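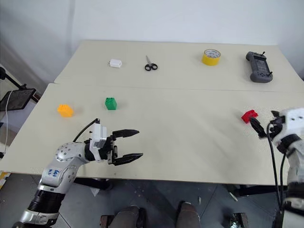 Photo: Drarance

We had been meaning to get over to Rerkville for the winter open day at the Trasent motor workshops ever since a friend at our car club came home raving about it last December, and this spring they put on a second one, so on 10 April 2022 we packed a flask and some sandwiches and set off in the old wagon with the heater stuck on high. The drive takes a good hour if you stay off the interstate, and we did, of course, because what is the point of going to look at old cars if you hurry past all the barns on the way?

Parking was in the hayfield behind the workshops, and it was already filling up when we pulled in. Admission came to 20 dollars a carload, which I thought was very fair, and the lady at the gate told us they had let in 325 cars the day before (I believe it, going by the ruts!). Visitors who came in something older got waved through to the front lawn, where a cream sedan with a sagging rear bumper was getting more attention than anything polished.

The workshops themselves are three long brick buildings, and you could wander through all of them at your own pace. In the first, they were truing wire wheels, and I stood there so long that my husband went off and had a coffee and came back again. The man at the stand let people have a turn with the spoke wrench, and it is a good deal harder than it looks. The second building is all upholstery and smells wonderfully of leather and glue. They had a bench seat stripped right down to the springs, with the old horsehair heaped next to it, and a long wait for anyone hoping to book in a job of their own.

The third one is engines, and that was where the crowd was. They start up the big Nomura stationary engine on the hour, and you feel it in your shoes before you hear it. It was put together from parts found at two different farms, and the logbook on the stand had it at 1,982 running hours since the rebuild. I had my fingers in my ears and was grinning like a kid.

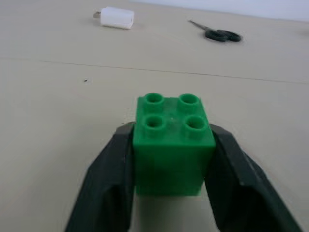

Do you have to own an old car to go?
Anybody can come, and most of the people we talked to had driven there in something perfectly ordinary; the only difference is where you park.

Lunch was chili from the tent by the gate, so the sandwiches came home with us, a little squashed. After that we had a slow walk around the swap tables, where I found a pair of door handles that are very nearly right for the wagon, and we stayed for the short parade at the end, roughly 20 cars going twice around the field with plenty of horn blowing. One of the trucks quit on the second lap and got pushed in to a big cheer. We took the back road home again, with the windows down on account of that heater.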